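An open day at the Nguyen-Tran bakery

I have been buying my bread from Nguyen-Tran for longer than I have owned a decent bread knife, and in all that time I had never been past the counter. So when the sign went up in the shop window saying that the bakehouse on Mill Road would be open to visitors for a morning, I put my name down before I had even paid for my rolls.

The bus from Osby takes its time on that road, and I was glad of my thick coat at the stop. I got to Stavent a little after seven and found a line of people already stamping their feet outside the loading door, most of them regulars I knew by sight, a few with children who had clearly been promised something sweet. We were each given a paper hat and a pair of overshoes, and I will say that a paper hat does a great deal to make strangers talk to each other.

The tour starts at the flour. It comes from the Treseo mill, up the valley, and it is kept in a room so cool and so quiet that we all lowered our voices going in. The head baker let us put our hands into two open sacks, one of white and one of a stone-ground rye, and asked us what we noticed. The rye felt like damp sand to me. A little girl beside me said it smelled like her grandfather's shed, and the baker told her that was a very good answer.

After that came the mixers, then the long benches where the dough is weighed and shaped. On an ordinary night they turn out nearly 700 loaves, all of them shaped by hand, and the shaping goes so fast that I had to watch the same pair of hands for a good while before I understood what they were doing. You cup the dough, you drag it toward you, and somehow the bottom tightens up. We were allowed to try. Mine looked like a shoe -- a comfortable shoe, but a shoe -- and it went into the oven with the rest all the same.

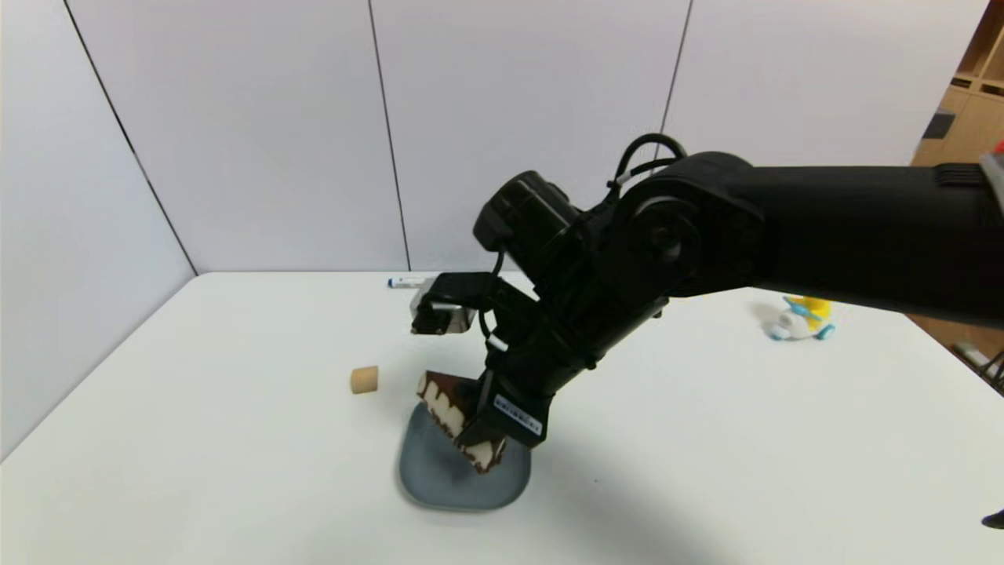
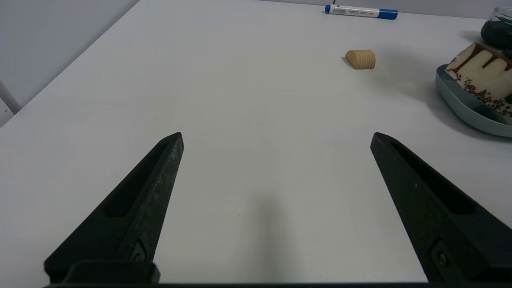
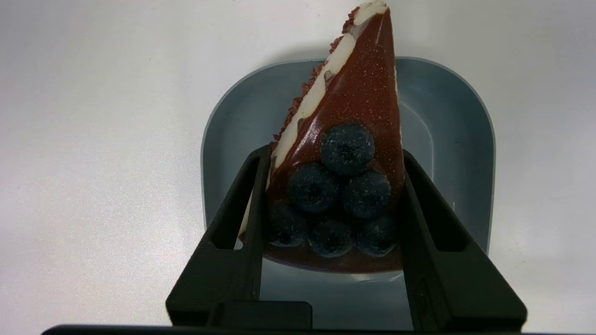
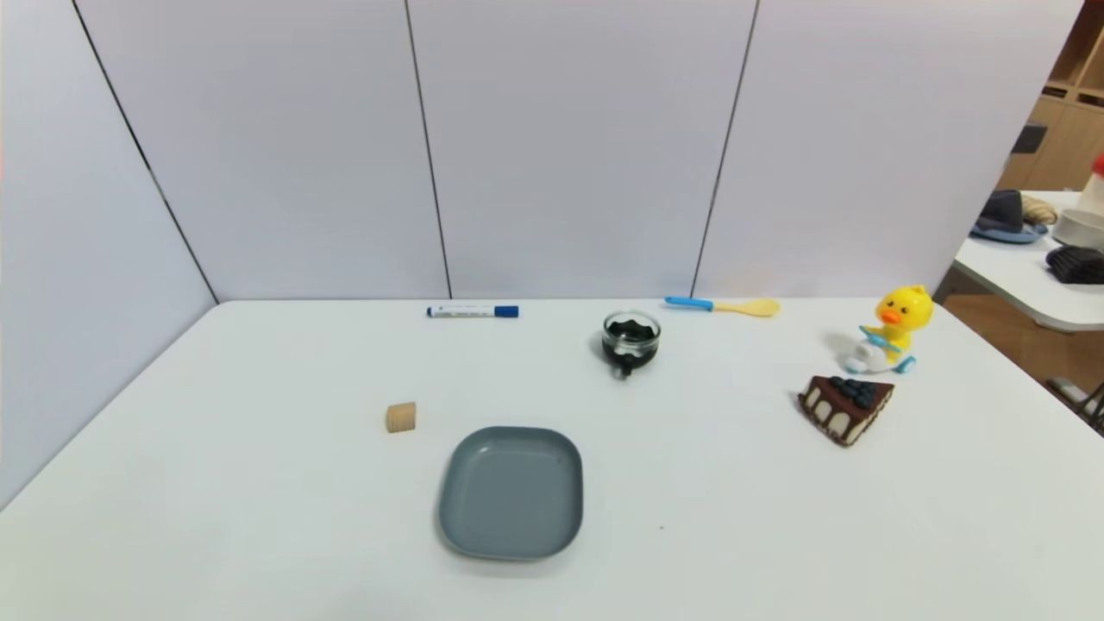
Stavent, January 8, 2024

Now to the ovens, which were what I had really come for. The old one is brick, and it is older than the business. The family took it over along with the building and were told by everyone they asked to knock it out. They kept it, and the sourdough still goes in there, on a peel with a handle so long that we had to flatten ourselves against the wall every time it came back out. The newer deck ovens stand across from it and do the rolls and the tin loaves. There is some friendly arguing among the staff over which one bakes the better rye, and we were drawn into it with a blind tasting. I picked the deck oven, to my own surprise, and was teased for it by the brick oven people all the way to the coffee.

I should mention the noise a loaf makes when it comes out. The crust crackles as it cools, a whole rack at a time, and with everybody standing still it sounds like light rain on a tent. I could have stayed there for an hour. We had perhaps a few minutes, and then the next group was at the door in their hats.

Coffee was served in the packing room, with cinnamon buns and a seeded crispbread they are thinking of adding in March. It is very good with a sharp cheese, a bit dry without. There was a box for comments and I wrote just that. I also asked, as I suspect they are always asked, whether the plum loaf was ever coming back. The answer was that it depends on the plums.

A few practical notes if you are thinking of going next time. The visit is free, but you have to sign up at the shop, and the early group sees far more of the real work than the late one. The last group goes in at 11, by which time most of the benches are being scraped down. Wear shoes with a flat sole, as flour on a tile floor is slippery even through overshoes, and leave the good black trousers at home. There are 5 steps down to the flour room with no handrail on the left, so anyone unsteady should keep to the right. Parking is best behind the chapel. The bakery yard is needed for the vans, and they do come in quickly.

On the way out we collected our own loaves in brown bags with our initials on them. I ate the heel of mine on the bus home to Osby, still warm, with no butter, and the man across the aisle looked over so often that I finally tore him off a piece. He got off at the next stop and asked me where the bakery was.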